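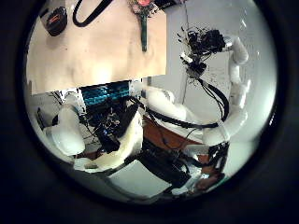 Home Tickets Knowledge base Status My account Log out

Ticket 3793: Seed catalogue search drops accented names
Product: Lavstead Catalogue, hosted
Customer: Pärn Seeds and Cut Flowers
Opened by: Triin Kļaviņa
Handled by: Joon-young Cho
Priority: normal
Status: solved

Triin Kļaviņa wrote:

Hello! First of all, we love the new search box. It is so much quicker than the old one, and our customers have already told us so. But we have a strange one for you.

If I type our own name, Pärn, into the search, I get no results. If I type Parn I also get no results. If I type "rn" I get every packet we sell under our own name (and a lot of ferns). It was fine on the old site. The product pages themselves look right, with the two dots where they should be.

The same goes for the rose 'Général Jacqueminot' and for anything with 'Café au Lait' in it. We sell a lot of that dahlia, so I would be very glad to have it back before the winter orders begin.

I've tried Firefox and Chrome, on the office computer and on my phone.

Joon-young Cho wrote:

Hi Triin, thanks for such a clear report, and for trying "rn", which is a cracking bit of detective work. It tells me the names are in the index but the accented letter is being treated as something else.

Could you do two things for me?

1. Go to Stock > Export and send me the file as it comes, without opening it in a spreadsheet first.
2. Tell me how the names got into the new site. Were they typed in, or brought over in a file?

Triin Kļaviņa wrote:

File attached. They were brought over in a file. Aivar did it in August, on his laptop, so I've asked him to join in.

Aivar Adomaitis wrote:

Hi, yes, that was me. I exported 752 lines from the old shop, tidied the column headings, and uploaded the lot in one go. The laptop is a Mac. I renamed a few varieties by hand afterwards on the site itself, and now that I look, those ones do come up in the search! 'Crème de Cassis' is one that I typed in again and it works perfectly.

Joon-young Cho wrote:

Aivar, that's exactly the clue I was hoping for. Thank you!

I've been through the export and I'm now fairly sure what's going on. There are two ways for a computer to store a letter like ä. One is as a single character. The other is as a plain a followed by a separate pair of dots which gets drawn on top. On screen they look the same, so you'd never spot it by reading the page. Your uploaded names use the second way. When you type ä in the search box you're sending the first way, and our search compares the two and says they don't match.

That leaves the question of why plain "Parn" fails too, as search is meant to ignore accents altogether. I think the step that strips accents only knows about the single-character kind. I'm going to try it on a test copy.

Joon-young Cho wrote:

Test copy results, using Triin's file:

Search for Pärn: nothing
Search for Parn: nothing
Search for Café: nothing
Converted all names to the single-character form and rebuilt the index
Search for Pärn: all your own-name packets
Search for Parn: same list
Search for Café: three dahlias and a sweet pea

Lovely. I've passed the second half of this to Yatziri Espinoza, who looks after the import code, so that it gets put right at the door and other shops don't run into it.

Yatziri Espinoza wrote:

Hello all. I had a great time with this one. The importer now converts names on the way in, and I've added a check to the nightly job as well. I tried it with up to 1,000 lines of mixed Estonian, Latvian, French and Polish names and every one could be found, with and without the accents.

One thing to watch: the conversion changes the name but leaves the web address of each page alone, so your old links and printed codes will carry on working.

Triin, are you happy for us to run it on your live shop? It takes five minutes or so, and the search box will be greyed out while the index is rebuilt.

Triin Kļaviņa wrote:

Please do! Any time after we close would be best.

Joon-young Cho wrote:

Done on the evening of November 3, 2023. Index rebuilt, no errors in the log. I searched for a handful of names from your export and they all came up. Could you have a look from your side?

Triin Kļaviņa wrote:

It works! Pärn, Parn, pärn in small letters, all of it. Général Jacqueminot is back too. I even tried my own surname in a customer review and it found that, ļ and ņ and everything. Thank you so much, all of you.

Aivar wants to know if he can upload the bulb list from the same laptop or whether he should change something first.

Joon-young Cho wrote:

Upload away, Aivar, no changes needed. If you'd like to check a line or two afterwards, 'Fée' something is a good one to search for, as I saw a few in your draft list.

Closing this one as solved. It will open again if you reply.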